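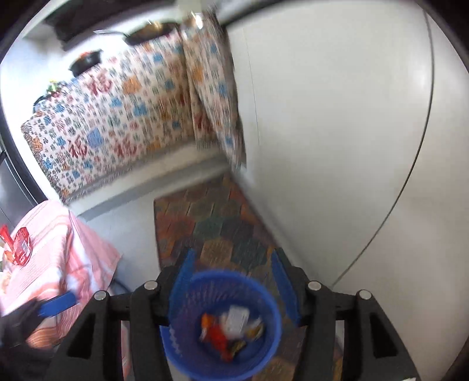

The blue basket, from above

From: Canan Gökçe
To: Rustitz Garden Swap list
Subject: Re: saving bean seed, how dry is dry?

Hi all,

Ferhat Gezer wrote:
> My pole beans are hanging in the shed and the pods have gone
> papery, but when I bite a bean it still dents. Do I shell them
> now or wait? Last year I put them in a jar too soon and by
> January the whole lot had gone fuzzy. Also, does anyone
> bother with the freezer?

Oh Ferhat, the fuzzy jar! I lost a whole year of my aunt's speckled beans that way and I'm still sore about it. If your tooth leaves a mark, they need longer. I'd leave them in the pods another week or so if the shed is airy, then shell them and spread them out on a window screen indoors, one layer deep. Mine took 14 days after shelling last fall, and that was with the heat on. When they're ready they crack if you hit one with a hammer (do it on the step, they fly).

Yes to the freezer, but only once they're really dry. I had weevils 2 years running and a few days in the deep freeze put a stop to it. Let the jar come back to room temperature before you open the lid, or you'll get damp all over them and be right back where you started.

Paper envelopes have been fine for me too, by the way. I write the variety and the year on the front in pencil, having learned that my nice gel pen smears.

Does anybody still have the yellow wax bean that went around at the spring swap? Mine got eaten by rabbits, every last plant, and I'd happily trade a handful of the speckled ones for it. I can drop things off Tuesday after work if you're on my side of town.

Canan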